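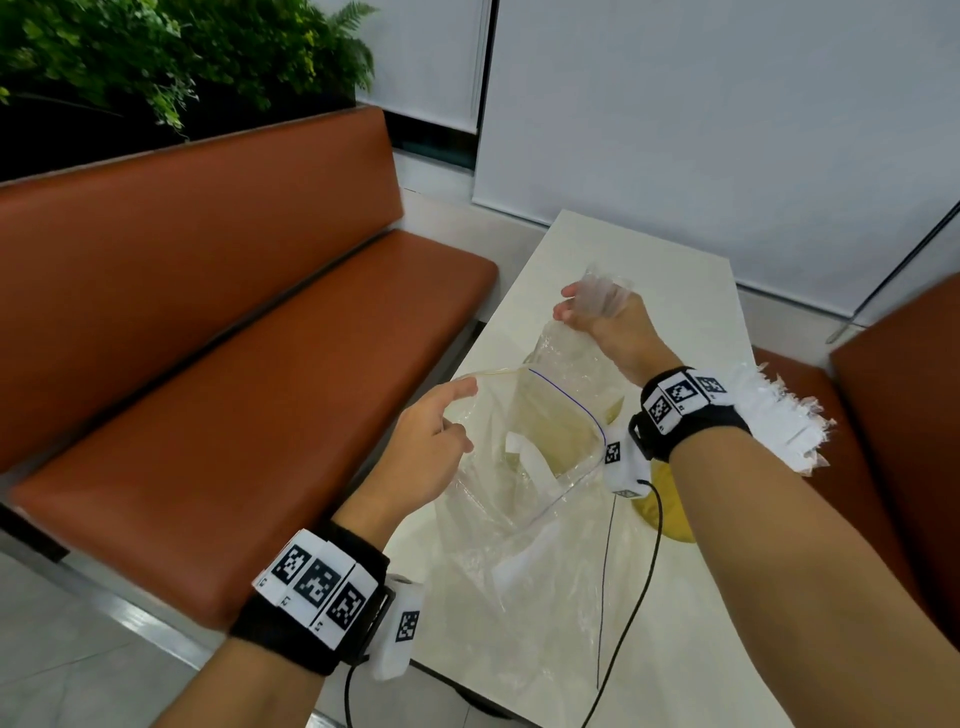 I have been putting off the plastic bags since September. We had them in three drawers and behind the flour, and every time I needed one I pulled out six. This week I took the lot to the long white table and went through them.

The big zipper bags got opened up one at a time. I ran a thumb along the zipper, and if it closed all the way the bag stayed. If it had a split corner it went in the trash. The clear ones are worth keeping — I use them for fabric and sweaters, and you can see what you have without opening anything.

For storage I didn't want to buy anything. I already had two tall containers with yellowish see-through bottoms that I got when the Gwilliam store closed, and they had been sitting on a shelf doing nothing. The crinkly clear plastic goes in one, the whiter folded stuff in the other. I don't press it down much. It sticks up over the rim, but that makes it easy to grab.

Folding takes longer than stuffing. I lay a bag flat, push the air out toward the open end, fold it in long strips and stand the strips on end. I only do this with the white ones, because the clear ones spring back open anyway. 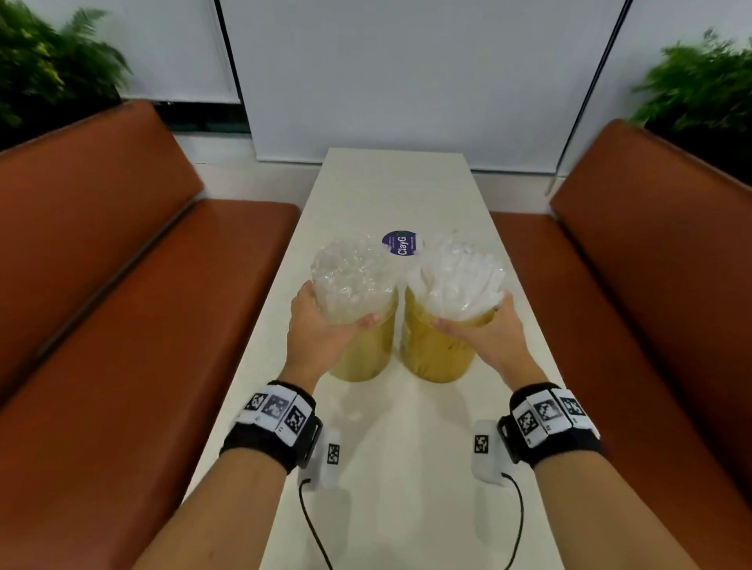 Juwita Goh wrote to say that she gave up on folding years ago and just rolls hers, with a rubber band around every roll, and that zipper bags should be stored open so they don't trap a smell. I may try the second part.

The drawers still need wiping out. I put the dish towels in one of them for now.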